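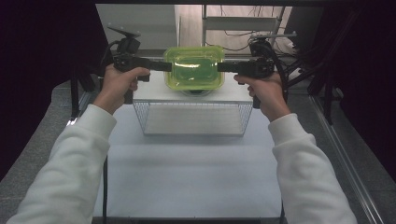 Ticket 226: Shared pantry list not syncing
Opened by: Benjie Sison, Lirholm kitchen
Status: Resolved

Friday, 9:40 am
Items I add on the tablet never reach the phones. I've restarted the tablet 2 times. The phones still sync with each other, so we're halfway there!

10:15 am, Nestor Gatchalian
Thanks Benjie, great detail. Can you open Settings, then Account, and tell me which list name it shows?

10:22 am, Benjie Sison
It says "Lirholm old". The phones say "Lirholm". Oh, I think I see it!

10:31 am, Nestor Gatchalian
You got it! The tablet is still on the list from before the August move. Tap Switch List, pick Lirholm, then pull down to refresh. Any items stuck on the old list can be moved with Select All.

10:50 am, Benjie Sison
Moved 14 items and all 166 entries now show up on every phone. So happy with this, the rice order can go out before lunch!

10:54 am, Nestor Gatchalian
Love it. Closing the ticket.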